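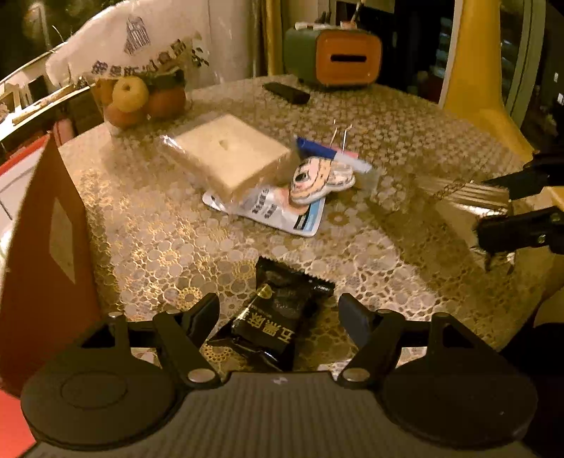

Sliced white bread in a clear bag, with a snack wrapper in front.

Firouzeh Jalali has run the storage bench at Nepia, a small food testing firm in Stedosthorpe, for 10 years. Most of her work is on bread. The firm's current log holds 2533 loaf records, each one a crumb firmness reading, a moisture reading and a note on mould, taken at set intervals after baking. She hopes to close the log at 3000 and publish the tables in May.

Her first point is about terms. Staling and drying are measured separately at Nepia and have separate columns. "A sealed loaf can hold nearly all its water and still be firm on day three," she said. "The starch has recrystallised. We press a probe into the crumb and record the force. Then we weigh a piece, dry it in the oven and weigh it again. If you only do the second test you will report that the loaf is fine."

The probe test uses slices 25 mm thick, taken from the middle of the loaf. Crusts are left on for storage and trimmed for the reading. She discards the first slice from each end, which loses moisture faster through the crust.

Temperature has the largest effect in the log. Starch recrystallises fastest a few degrees above freezing, and a domestic fridge sits in that range. Loaves held at 4 degrees reached the bench's "firm" threshold well before matched loaves held in a cupboard. Mould ran the other way, with the cupboard loaves spotting first. "People want one answer for both," Jalali said. "I give them two numbers and ask which problem they have."
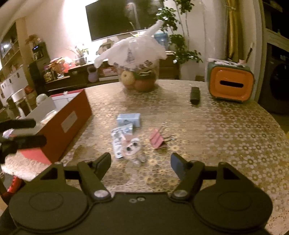

Can stale bread be brought back by heating it?

Partly. Warming the crumb past 60 degrees melts much of the recrystallised starch and the slice softens. It firms again as it cools, so it should be eaten straight away, and any water lost in storage is not replaced.

On packaging, the Nepia method uses three conditions: open to the air, folded paper, and closed polythene. Paper keeps the crust crisp at the cost of the crumb. Polythene does the reverse, as moisture moves from the crumb outwards and has nowhere further to go. Jalali records the closure as well. A twisted neck with a tie, a plastic clip and a folded-under neck gave different moisture losses over the week, and the folded neck varied so much between operators that she stopped using it for comparison work.
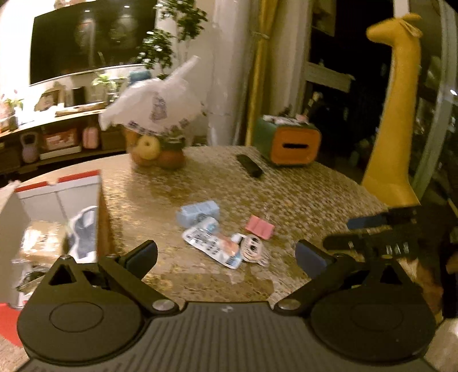 The same caution applies to bag size. A half-eaten loaf in its original bag has a good deal of air around it, and each opening replaces that air with whatever the kitchen holds. The bench copies this by opening the bags twice a day, at 8 am and 6 pm, removing two slices and closing them again. Single slices are kept as a separate series. They have more exposed surface for their weight and she does not compare them with whole loaves.

Mould is scored by eye under a fixed lamp. The score is zero for nothing visible, one for a single colony and two for anything more. A loaf scoring one is finished with and goes out in a sealed sack. She does not recommend cutting off the affected part at home. "Bread is porous. What you can see is the part that has got as far as making spores, and the growth under it may go well into the slice."

Freezing is the method she uses herself, sliced, on the day of purchase, with the air pressed out of the bag. The damage is done during slow cooling, while the loaf passes through the fridge range, so thin bags laid flat do better than a whole loaf pushed in among other food. Nepia's frozen series was run with flat bags of four slices.

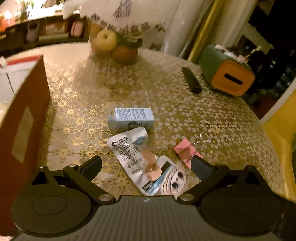
Sem Martens would put less weight on the flat bags. In a letter to Nepia after the interim tables went round, Martens argued that the frozen series had used one bakery's tin loaf throughout, that the recipe contained added fat, and that a lean loaf frozen the same way might not give the same readings after thawing.

Jalali accepts this. A second series is being set up with a lean white loaf from a bakery in Tridotley, using the same bags and the same freezer shelf. Sourdough will follow if there is bench time. The acids slow mould to some extent, she said, but the loaves vary in shape and it is difficult to cut matched samples from them.

The firmness probe is recalibrated before each series. The last check found it reading slightly high, and the affected records have been marked in the log.

Related items
Flour storage in unheated rooms
Oven thermometers: five types compared
Irkirau mill reopens its grading room
Reading a best before date
Why rice hardens overnight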